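# Damton Mai 录播盒使用记录：追完一季《Hivinora》之后

Damton Mai 是一台接在电视和路由器之间的录播盒，主要卖点是能录网络直播，录完按章节回看。我买它只为一件事：追《Hivinora》。 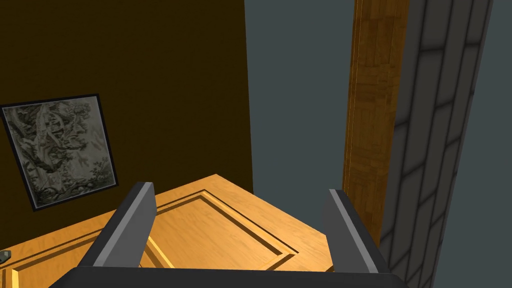

这档真人秀今年在 Draltik 上播，正片加上全天候的屋内直播，内容量很大，靠人守着看不现实。我从选手入住那天开始用这台盒子，到决赛夜结束，一共用了58天，中间只恢复过一次出厂设置。下面写的都是这段时间里的实际情况，固件在二月升过一次级，升级前后有差别的地方我会注明。

先说我的使用环境。电视是几年前的普通型号，家里两个人看，一个只看正片，一个（我）正片和直播都看。网络是普通家用宽带，盒子插网线，没有用无线。无线我试过一个晚上，录出来的直播有几处断开，第二天就换回网线了，所以无线的表现我没有资格多说。

## 开箱和安装

盒子、电源、一根网线、一根短的 HDMI 线、遥控器。遥控器用两节七号电池，盒里没有，要自己买。HDMI 线短得有点不方便，电视柜稍微深一点就够不着，我换了一根以前留下的。

第一次开机要注册 Damton 账号，再绑定 Draltik 账号。绑定是用手机扫码，扫完之后盒子上要等一会儿才有反应，我以为没成功，又扫了一次，结果设备列表里出现了两台同名的盒子，占了两个名额。删掉多余那台要到 Draltik 的网页上操作，盒子里没有入口，说明书里也没写。如果你家有好几个人共用一个账号，建议扫完等着，不要重复扫。

装好以后它会问要不要打开“节目推荐”。我关了。关掉以后首页只剩录制列表和频道入口，清爽很多。升级固件后这个开关自己又打开过一次，再关就没有再犯。

## 录正片

录正片是它做得最好的一项。在《Hivinora》的节目页按一下“整季录制”，之后就不用管了。这一季正片共34期，我录到了全部34期，没有漏录。第一周有一期临时提前开播，盒子跟着提前了，开头完整。决赛夜超时很久，它也一直录到片尾字幕走完，这一点比我以前用的录像功能强。以前那台只认节目表，超时就断，淘汰结果经常正好在断掉的那一段里。

正片录下来带章节。章节不是按时间平均切的，是跟着 Draltik 自己的分段走：入场、任务、提名、投票、访谈。遥控器左右键可以直接跳。我一般先看任务，再看提名，访谈多数跳过。跟我一起看的那位相反，只爱看访谈。章节做得准，两个人都省事。

也有分错的时候。特别节目那两期，章节名称和内容对不上，写着“提名”的一段点进去是前几周的回顾。怀疑是平台给的数据本身就有问题，因为在手机上看也是同样的错位。

画质方面，录制文件和直接在线看基本一样。夜间屋内画面本来就噪点多，盒子没有让它更糟。声音我对比过，录制版在几期里音量偏小，大概是广告段和正片的音量没有统一。设置里有一个“音量均衡”，打开后好一些，但会让选手小声说话的部分变得发闷。我最后是关着用的，听不清就开字幕。

## 录屋内直播

这部分评价要低一些。

《Hivinora》的直播有客厅、厨房、卧室和院子几路画面，Draltik 上可以自由切换。Mai 一次只能录其中两路，而且必须事先选好，录制过程中不能换。我通常选客厅和院子，因为吵架多半发生在这两处。有一次关键对话全在厨房，我录下来的只有客厅里没人坐的沙发和远处的一点声音，第二天只好去看别人的文字整理。

直播录制会自动分段，每段80分钟。分段本身没有问题，问题在于两段之间会丢几秒。平时不碍事，赶上有人话说到一半就很难受。固件升级说明里写了“优化分段衔接”，升级以后丢得少了，但没有完全消失。

整季下来我录了112小时的直播，真正看过的不到一半。剩下的都是先放着，等论坛上有人说哪天哪个时段有事，再去找。这里就要说到检索。

Mai 的检索分两种，一种按日期，一种按“热度标记”。按日期没什么可说，能用。热度标记是 Draltik 那边根据弹幕量打的点，盒子把它显示在进度条上，一个个小竖线。想法不错，用起来一般。弹幕多的地方未必有事，有时候只是某位选手换了个发型，或者镜头对着冰箱停了很久，大家闲得在刷。真正重要的对话经常在凌晨，在线的人少，一条竖线都没有。第三周那次私下结盟就是这样，我把那一晚拖了三遍才找到。

希望以后能加一个自己打标记的功能。现在看到重要的地方只能用纸记下时间，很原始。

## 关于剧透

追真人秀的人都知道，最麻烦的就是剧透。Mai 有一个“防剧透模式”，打开后录制列表里不显示节目简介和封面图，只显示期数。

这个模式我全程开着，大部分时间有效。出过两次问题。

一次是片尾自动播放。看完一期后它会弹出下一期的预告，预告标题就叫“某某离开之后”，等于直接告诉你谁走了。关闭自动播放的选项藏在“播放”菜单的“更多”里面，和防剧透模式完全分开。按理说这两个应该是联动的。

另一次是通知。录制完成后手机应用会推送一条消息，消息里带着节目的完整副标题。我那天还在外面吃饭，低头一看，提名名单全在上面。后来我把手机应用的通知整个关掉了，代价是存储快满的提醒也收不到。

所以结论是：防剧透模式加上关闭自动播放，再加上关闭手机通知，三样都做了才算安全。

## 遥控器和界面

遥控器很轻，按键手感偏硬，音量键和章节键挨得太近，摸黑按经常按错。播放键会发光，其余不会。

界面反应速度平时可以，列表长了以后变慢。录到季中，翻录制列表已经有明显的停顿，按一下要等它想一想。把看过的删掉一批之后恢复。删除只能一条一条来，或者整季全删，没有多选。我有一个晚上什么都没看，坐着删了很久的直播文件。

中文显示正常，字幕大小可调三档。中档偏小，大档又会挡住画面下方的投票结果条。我用中档，坐近一点。

语音搜索支持普通话，但节目名是外文的时候识别率很低。“Hivinora”我念了很多遍，没有一次成功，给出的结果有烹饪节目，有儿童动画，还有一部我从没听说过的连续剧。手动输入前三个字母就能出来，比说话快。

## 噪音、发热和稳定性

盒子里有硬盘，安静的房间里能听到转动声，放在电视柜里关上门就听不到了。关着门会热一些，我摸过外壳，温的，没有到烫手的程度。后来我给柜门留了一条缝。

稳定性总体合格。期间死机两次，都是在一边录两路直播一边看正片的时候。第一次拔电重启就好，正在录的那段保住了。第二次重启后进不了系统，停在开机画面，只能恢复出厂设置。恢复时可以选择保留录制内容，我选了，内容确实都在，但防剧透、字幕、推荐这些设置全部归零，要重新设一遍。好在那天没有正片。

客服联系过一次，就是问第二次死机的事。回复来得不慢，内容是建议恢复出厂设置，我当时已经恢复完了。

## 和直接用 Draltik 回看相比

很多人会问，Draltik 本身就有回看，为什么还要买盒子。

如果只看正片，我认为没有必要买。正片在平台上一直都有，章节也一样，手机和电视都能看。

差别在直播。平台上的直播回看只保留很短时间，过期就没有了，之后只能看官方剪出来的片段。官方剪辑的取舍大家都清楚，某些选手在正片里几乎没有台词，在直播里却从早说到晚。这一季有位早早被淘汰的选手，正片把她剪得像一直在抱怨，我回头看录下来的院子画面，她大部分时间在教别人打牌，抱怨的话前后加起来只有几句。这种对照只有把直播留下来才做得到。

另一个差别是广告。录下来的正片可以快进，平台上的回看不行（除非买更贵的那档会员）。一期里省下来的时间不算多，连着看几期就能感觉到。

要注意的是，盒子不能代替会员。没有 Draltik 会员，它什么都录不了。会员到期以后，已经录下来的内容还能不能看，说明书写得含糊，我的会员还没到期，没法验证。录制文件也不能导出到电脑，只能在这台盒子上播放。想长期收藏的人要考虑清楚，硬盘坏了就都没了。

## 录别的节目

中间空闲的时候我也录过一些其他东西，歌唱比赛、访谈和一部剧。歌唱比赛的章节是按选手分的，很好用。访谈没有章节，和普通录像一样。电视剧会自动跳过片头，但有几集把片头后面的第一场戏也跳掉了，需要自己退回来。

体育直播没试。我不看体育，家里也没人看。

## 优点和缺点

好的方面：

- 整季录制可靠，提前开播和超时都能跟上
- 正片章节准，跳转快
- 恢复出厂设置时可以保留录制内容
- 录制版可以快进广告

不好的方面：

- 直播一次只能录两路，录制中不能换
- 分段之间仍会丢几秒
- 防剧透模式管不到自动播放和手机通知
- 删除不能多选，列表一长就慢
- 不能导出

## 谁适合买

每天只抽时间看一期正片的人，不需要它，省下这笔钱。

会看直播、喜欢自己核对剪辑、或者作息和播出时间完全错开的人，可以买，但要有心理准备，录下来的东西会越积越多，整理要花时间。我建议不要一上来就两路全天都录。后半季我改成只录傍晚到凌晨，列表干净不少，也没觉得错过什么。白天屋里的人多半在睡觉或者晒太阳。

家里有人对剧透特别敏感的，先按我前面写的把三处都设好，再开始录第一期。

我自己会继续用到下一季。如果到时候还是只能录两路，我会选厨房和院子，客厅不录了。

---

补充：有人问遥控器能不能直接控制电视开关。能，在“设备”里选电视品牌，我的电视第二组代码就配上了。音量也可以控制，静音键偶尔要按两下。

再补充：关于存储提醒，除了手机推送，首页右上角也有一个小的容量条，剩得不多时会变成橙色。我关掉通知之后就靠它，目前没有出过漏录。容量条不显示具体数字，要看剩余多少得进“系统”里的“存储”，里面会把正片和直播分开列。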